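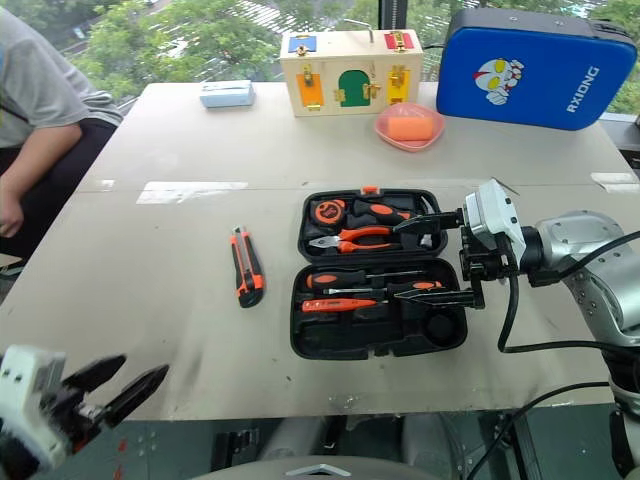
*Two arms, one open tool case, and the utility knife still out on the table.*

**Planning software engineer, Kotbridge (Elstead office)**

We have read plenty of ads promising robots that can tidy any workshop. Ours can't, and we doubt theirs can either. We want someone who will say so in a design review and then fix the part that can be fixed.

The job is the planner and the perception code that feeds it. Song, our task planner, decides which tool goes in which slot and how the gripper gets there. It copes well with poses it has seen before – less well with a screwdriver turned end for end. We have 3,000 logged episodes and no great faith in our own success labels.

You would:

- rewrite the grasp scoring, or show us why it should stay
- build replay tools so that a failure can be traced to one module
- run held-out tests before anyone puts a number on a slide

You need solid C++ and Python, and 2 years of work on real hardware. Simulation results alone won't persuade us. A degree is optional.

The team is eight people. Elsie Dobson leads planning and Mohandas Raju runs the test bench.

Send a resume and one page on a robot result you stopped believing, marked ref. 890, to Elsie by Jan 3, 2025. Please leave out the demo reel.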